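Wokine Reel Club Projector Kit

For film societies, church halls, school auditoriums and anyone who has ever hung a bedsheet and regretted it

Wokine makes one thing, and has made it long enough to get tired of explaining that it does not stream. The Reel Club Kit is a 16mm sound projector with a matching speaker, a take-up reel, a spare lamp and a carrying case heavy enough to count as a second projector. You put film in one end and it comes out the other, and in between there is a movie.

The design goes back to the old Bekport machines that schools used to keep in a closet next to the globe. We bought the tooling, fixed the parts that ate film, and kept the noise. Customers have asked us about the noise. It is the sound of a claw pulling perforated plastic past a gate, and it can be lowered only by moving the projector farther from your ears.

What it shows

Any 16mm print, silent or optical sound, on reels up to 400 feet with the standard arms. Longer arms are sold separately. Magnetic sound needs the Lilley head, which we can fit at the workshop but will not mail to you, having seen what happened the last time.

Silent prints can be run at a slower speed with the lever on the side. Please use it. A great many people believe that everyone in the silent era walked like a startled chicken, and projectors left on the wrong setting have a lot to answer for.

Threading

The Reel Club is threaded by hand. There is an automatic version of this job, found on other machines, and it works very well until the leader has a torn corner, at which point it makes confetti. Our film path is open, painted with a white line, and takes a patient person a minute or two. Iolo Nicholas at our bench can do it in the dark while talking about Hungarian musicals. You will not need to match him on either count.

Leave a loop above the gate and another below it. If the picture jumps, you have lost the lower loop. Press the green tab and it comes back. If the sound is out of step with the lips, the loop is the wrong size, or you are watching a dubbed western, and that one we can't fix. 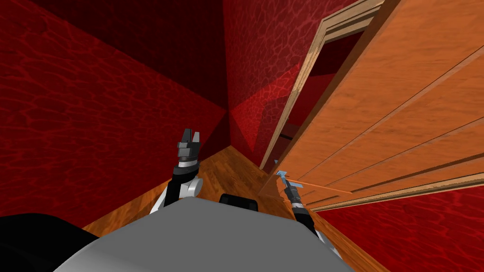
Wokine Projection Workshop – Small Gauge Department

Lenses

The kit comes with a 50mm lens, which suits most halls. For a living room or a narrow space, choose the Vanhove short lens at checkout. For a long auditorium there is a Vanhove long lens, and if you don't know which you need, measure from the projector table to the screen and write to Oleksandra Kushnir, who will send back the answer and probably a question about your curtains. Daylight is the enemy of this machine. Most programs we hear about that went badly were matinees.

An anamorphic attachment for widescreen prints fits either lens with the bracket. Without it, CinemaScope films will still play, and everyone in them will be very tall.

In the case

Projector with 50mm lens and standard arms
Speaker with some 23 feet of cable
Take-up reel, 400 foot
Lamp, fitted, plus one spare
Gate brush and a cloth
Dust cover
Manual, printed, with diagrams by Suryani Pangaribuan

The manual is worth a mention. Suryani drew it after watching new owners thread the machine and writing down what they did with their hands. It has a page on splicing, a page on storing prints that smell of vinegar (short version: away from all your other prints), and a page on introducing a film to an audience without giving away the ending.

Care and repairs

Brush the gate before every reel. Let the fan run after the lamp goes off. Oil is needed in 2 places, both marked in red, and in no other place, however dry it may look to you. Belts should be changed when they begin to shine.

The warranty covers motor, sound drum and sprockets for 15 months. It doesn't cover lamps, belts, or prints, including the only known print of anything. Repairs are handled by Amirul Wuisan, who likes a written description of the trouble. "It makes a noise" will be returned to you for more detail.

Ordering

Kits are built in small batches and the next one ships in May. A deposit holds your place. Film societies that can show us a printed program get the spare belt set free, and Wahyudi Hidayat in the order office reads the programs closely, so expect opinions on your double bills.

Pickup from the workshop is welcome. Bring a second person for the case.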